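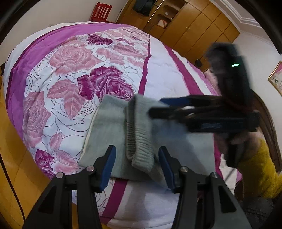 The Robot That Wouldn't Let Go

Have you ever read that robots will soon do all the housework? So did your parents when they were your age, and probably your grandparents too. Before you stop learning to fold your own jumpers, read what went wrong with a robot called Hester.

Who is Hester?

Hester is a robot with two arms and no head. She was built by a company called Furnano to fold clothes on a bed. (People say "she". Hester doesn't mind, and couldn't mind if she tried. She is a machine, and we'll call her "it" from now on so we don't get muddled.)

At the end of each of its arms, Hester has a gripper. A gripper is a sort of hand with only two fingers. The fingers open, the fingers close, and that's all they do. Try folding a T-shirt using only your thumb and one finger on each hand. You'll manage, but it's slow, and the sleeves end up in odd places.

How does a robot learn to fold?

The advertisement for Hester said it "learned to fold just like you did". Did it? Let's check.

You learned by watching somebody, having a go, getting it wrong and trying again. You also knew a lot before you began. You knew that cloth is floppy, that a jumper has an inside, and that a bed isn't part of the washing.

Hester knew none of those things. It learned by copying. People took grippers in their own hands, the same shape as a robot's but with a handle, and used them to fold real clothes on real beds in real bedrooms. A small camera on each tool recorded what happened. The computer then went through the recordings, looking for patterns: when the cloth looks like so, the fingers move like so.

The people folded 499 pieces of clothing this way. That may sound like a lot. Think about how many times you've picked up a piece of clothing in your life, though, and it starts to sound rather small.

What happened in Cornemcombe

Furnano wanted to see how Hester would do in an ordinary house, so it set up a test in Cornemcombe. There were 20 things to fold. Chaimae Hegazy was in charge of the safety button, and Dušan Tomić watched the computer.

The tea towels were fine. The T-shirts were fine, or at least fine by the standards of somebody in a hurry. Then came a knitted jumper with a thick ribbed band along the bottom.

Ribbing is the stretchy, bumpy part of a jumper. It's thick, and it likes to spring back up when you press it flat. Hester reached down to pinch the band, and it did pinch the band. It also pinched the bedspread underneath.

Then it pulled.

If you did this, you'd know at once. The jumper would feel heavy and stuck. You'd see the whole bed start to move, say "oops", and let go. Hester kept pulling. The bedspread slid, the folded clothes slid with it, and a reading lamp on the bedside table was swept onto the floor, where the bulb smashed.

Chaimae pressed the safety button. The arms were meant to stop straight away. They stopped 2 seconds later.

Count that out loud: one thousand and one, one thousand and two. It's long enough for a robot arm to travel a good way across a bed. The people were standing behind a line of tape and weren't hurt, and the jumper had to go in the bin.

Did the robot go mad?

One headline said ROBOT GOES BERSERK IN BEDROOM. That's a fun headline, but it isn't right. To go berserk you need feelings, and Hester hasn't any. It was following the patterns it had copied. It had pinched, so the next thing was to lift. It did the next thing.

Furnano's first message wasn't much better. It said there had been "an unexpected fabric event". Be careful when you meet words like that. A fabric event sounds as if the jumper did it. The jumper was lying on a bed.

So what went wrong?

Ashraful Amarasinghe, who looks into machine faults for a living, was asked to find out. He found two problems, and they're worth keeping apart.

Problem one: Hester couldn't feel.

When a person holds a gripper tool and it catches on something, the person feels the tug through the handle. They loosen their hand and try again. The cameras recorded the fingers opening. They didn't record the tug. So Hester had copied what people did without ever getting the reason they did it.

Worse, somebody had tidied up the recordings. The messy folds, where the cloth snagged or the person dropped it and started over, had been taken out so that Hester would only learn from neat ones. It seemed sensible. It meant that Hester had hardly ever been shown a mistake being fixed.

Imagine learning to ride a bike by watching films of people who never wobble.

Problem two: the button was slow.

A safety button should be connected in the simplest way there is. Press it, and the power to the motors is cut. Hester's button sent a message to the computer instead, asking it to stop the arms. The computer was busy at that moment working out what to do with the bedspread, and it didn't read the message until it had finished.

Ashraful thinks this is by far the bigger problem, and so do we. A robot that folds badly is a nuisance. A robot that folds badly and doesn't stop when it's told to is a danger.

What did Furnano change?

The company gave Hester a new part in each wrist to measure how hard it's pulling. If the pull gets too strong, the fingers open. The messy recordings went back in. The safety button now has its own wire and cuts the power directly.

Then they tried the jumper job again, 240 times, and Furnano says that Hester didn't drag the bedspread once.

Should we believe it?

Maybe. A good question to ask is: 240 times with what? Dilruba Wickramasinghe, who teaches science and brought her class to see the second lot of tests, asked exactly that. The answer was the same kind of jumper, on the same bed, with the same bedspread, in the same light.

So we know that Hester is better at that jumper. We don't know about a scarf with tassels. We don't know about a bed with a cat asleep on it, and a cat is a much more serious thing to pinch than a bedspread. One of Dilruba's pupils asked about the cat. Furnano said it was "on the list".

There's another way of looking at it. Caradog Craddock, who worked on the wrist part, says you have to start somewhere, and that testing one thing many times is how you find out whether a repair works. He's right about that. It would be silly to change the jumper, the bed and the light all at once and then try to guess which one mattered. But "our repair works on this jumper" and "our robot is safe in your home" are two different sentences, and the advertisement used the second one.

Why are clothes so hard?

Robots have been good at some jobs for a long time. They can weld car doors all day. A car door is stiff and arrives in the same place every time, facing the same way.

A jumper never lies the same way twice. A sleeve may be hiding under the front. The edge of the jumper may look very like the edge of a fold. If the bedspread has big flowers and stripes all over it, there are lots of lines for a computer to sort through, and only some of them belong to the thing it's meant to pick up. You do this sorting so quickly that you don't notice you're doing it.

Try it yourself

You'll need two pairs of kitchen tongs (ask first), a jumper and a bed.

Lay the jumper on the bed. Hold one pair of tongs in each hand. Fold the sleeves in, then fold the jumper in half. Don't touch the cloth with your fingers.

Did you pick up any of the bedspread? How did you know? Could you feel it, or did you see it?

Now put on a pair of thick winter gloves and do it again. Was it harder to tell when you'd grabbed too much?

If you have a friend who'll join in, make them the safety button. When they shout "stop", freeze. Then play it with a rule that you have to count to 2 before you freeze. See how much further your hands go.

If you're ever near a robot arm

Stay behind the line, even when the arm isn't moving. An arm that's standing still might be switched off, or it might be waiting for its next instruction, and they look the same from outside.

Don't reach in to help it. If something is stuck, tell the grown-up in charge.

Find out where the stop button is. If you can't see one, ask. If the grown-up doesn't know, stand further back.

Questions to ask when someone says a robot can do a job

How many times did it try, and how many times did it fail?

Was it tried with different things, or the same thing over and over?

Who was standing by to help it?

What does it do when it gets stuck?

How quickly does it stop?

Words to know

Gripper: the part of a robot that holds things. It often has two fingers.

Fault: something in a machine that isn't working as it should.

Safety button, or emergency stop: a button that makes a machine stop straight away. If it takes longer than that, it has a fault too.

Sensor: a part that measures something, such as light, heat or how hard an arm is pulling.

Ribbing: the stretchy ridges knitted into cuffs, collars and the bottoms of jumpers.

Furnano says it'll try Hester in a second house in May. We've asked whether there'll be a cat.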